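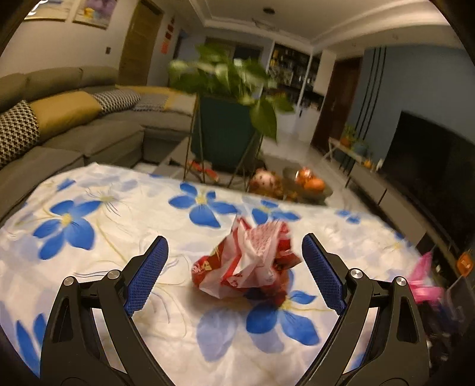 The blue-flower tablecloth, with a red and white bag on it.

Kitchen table helpers wanted for the Lovus snack and pantry project

Hi! I'm Elvira, and I'm looking for people who like food, don't mind a bit of mess, and can spare a few hours a week to sit at a table and sort packages with me. If you've ever rearranged somebody's pantry while they were out of the room, please keep reading.

Lovus is a small outfit in Telgate. We put together welcome boxes for people who have just moved to town from somewhere else – snacks, tea, soup mixes, spices, the odd jar of something pickled – and each box goes out with a little printed guide to what's in it. The guide is the part I'm proudest of. It tells you what the thing is, how you open it, what you eat it with, and how long it keeps once it's open. We sent out 520 boxes last year and we've been asked for a lot more this time, so I need hands and I need opinions.

There are two ways to join in. One is a paid part-time job and the other is a tasting and sorting group that you can come to once or as often as you like. You can apply for both.

The paid job: table assistant

You'd be working with me and Bohdan Vasylenko, who runs the packing side and has been doing it since we were working out of his garage. It's 14 hours a week, spread over mornings, starting at 9:30. We finish in time for you to pick up kids from school, which is how I do it too.

What you'd be doing:

Unpacking deliveries and checking dates
Sorting packages by type and by how easily they squash (chips and puffed things on top, always)
Filling boxes from a list
Wiping down the tables and shaking out the cloths between batches
Keeping the open bags clipped and labeled
Writing a line or two about each new product for the guide

That last one scares people off and it really shouldn't! I don't need fancy writing. "Salty, a bit like popcorn, gets stale by the next day" is a perfect entry. Rattana Phromma wrote most of last year's guide in exactly that style and we still get notes about it from people who read it to their kids.

You don't need experience. I'd rather have someone who is careful with other people's things and who will tell me when a list is wrong. You should be able to lift a full box (they're heavier than they look, I won't pretend) and be fine standing for part of the morning, though there are chairs and you can do a lot of the sorting sitting down. A food handling card is nice to have. If you don't have one, we pay for the course in your first month. English is what we mostly speak at the table, but any other language is a big plus, especially when the package is covered in small print that I can't make sense of.

Pay is $300 a week, paid every two weeks. You get paid breaks, and you can take home whatever we've opened for tasting, within reason.

The tasting and sorting group

This one is for people who just want to come by. We need up to 70 people between now and December, in small groups of six or so at a time. A session runs two hours, with a break in the middle, and you get a $25 grocery card at the end plus a bag of snacks to take with you.

First you sort a pile of packages the way you would at home, with no rules from us. Then you open a few, taste them, and tell us what you think. After that we talk about where you'd keep each one – cupboard, counter, fridge, top shelf where the kids can't reach. It sounds silly, but people have very strong feelings about where an open bag goes and I find it fascinating. My mother rolls hers down and stands a can on top. I use clothespins. Bohdan eats the whole bag so the question doesn't come up.

You can join if you're 18 or over and you live in Telgate or Surkthorpe. Please tell us about any food allergies when you write, even mild ones. We handle nuts, sesame, milk, wheat and dried fish in the same room, so if you have a serious allergy to any of those I'm sorry, but this one isn't safe for you. You're welcome to help with the guide from home instead. Just ask.

Kids can't take part in the tasting. There is a corner with books and crayons if you need to bring one along, and a parent or friend has to be able to keep an eye on them.

Where it happens

We're on the ground floor of the old Dmytriv bakery, with the side door on the parking lot. There's a ramp. We work at kitchen tables, proper ones, with flowered cloths on them, because I wanted people to handle the food the way they would at home. The cloths wipe clean, so please don't worry about spills. Somebody tipped over a whole jar of beet relish in the first session I ever ran and we all survived.

Parking is free after 9. The bus stops at the corner and it's a two-minute walk from there. It can get chilly by the side door in the mornings, so bring a sweater.

How to apply

For the paid job, send a short note with your name, which mornings you can work, and one food you think belongs in a welcome box and why. A resume is fine but you don't have to send one. Abbas Alipour and I read every note together and we'll get back to you within ten days, including if it's a no. If it's a yes, we'll ask you in for a paid trial morning so you can see whether you like us.

For the group, send your name, your town, any allergies, and whether mornings or evenings suit you. Evening sessions start at 6:15. We'll offer you a couple of times to pick from.

Write to Elvira Lozano at the Lovus office, or drop a note in the box by the side door. If you'd rather talk it over first, come by before noon and knock loudly – the radio's usually on.

One more request. If you have a favorite snack from back home that you can buy around here, please tell me the name and which store has it, whether you apply or not. I've got a list going on the wall and there's plenty of room left on it.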